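# Recording drawer examples with the hand-held gripper

Read this before your first session at the Kurtuluş bench. It covers the drawer task only: open a drawer, take out or put in one item, close the drawer. The pouring and folding tasks have their own pages.

## Before you start

1. Charge the gripper and wipe the lens with a dry cloth.
2. Open and close the fingers fully three times. If they stick, tell Sandro Serra and use the spare.
3. Put the parts organizer on the white table and turn it to any angle you like. Change the angle every 12 recordings.
4. Put one item in one drawer. Leave the other drawers as the last person left them.
5. Enter your initials and the task name in Stastis. Do this first, as recordings without a task name get thrown out at the nightly import.

## Making a recording

Start with the gripper well back from the organizer and the fingers open. Press record, wait one second, then move in.

Pull the drawer by its front edge. Go slowly at first, then at the speed you would use with your own hand. Stop while the drawer is still held by its rails. If it comes all the way out, end the recording and mark it "dropped". We keep those, but they go in a separate folder.

Back away with the fingers open before you reach for the item. Many people go straight from the drawer front to the item in one sweep, and the model then learns to clip the drawer edge on the way up. A short retreat fixes this.
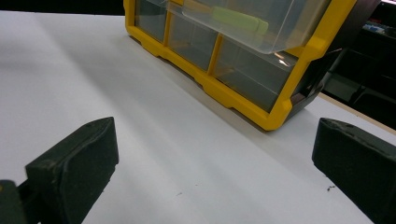
Come in from above for the item itself. Close the fingers on the middle of it, lift it clear of the drawer walls, and set it down on the open part of the table. Then push the drawer shut with the outside of one closed finger. Wait one second and press stop.

A good recording is under 40 seconds. Longer is fine if you had to try the grasp again. Leave second tries in — the model needs to see how to recover from a miss.

## How many, and how varied

The target for this round is 300 recordings. Sinan Başaran's first batch of 74 used the same drawer nearly every time, and the Tukitz arm trained on it would not go near the others. So please:

- use a different drawer from the one before
- mix soft and hard items
- do one putting-in for every taking-out
- change where you stand

## Checking your work

Play back the first and last recording of each set. Look for a finger hiding the drawer front during the whole pull, and for glare on the clear plastic that stays in the same spot from start to finish. Turning the organizer a little usually clears the glare.

Upload from the Beltside laptop only. The next training run is in June, and anything that comes in after that waits for the following one.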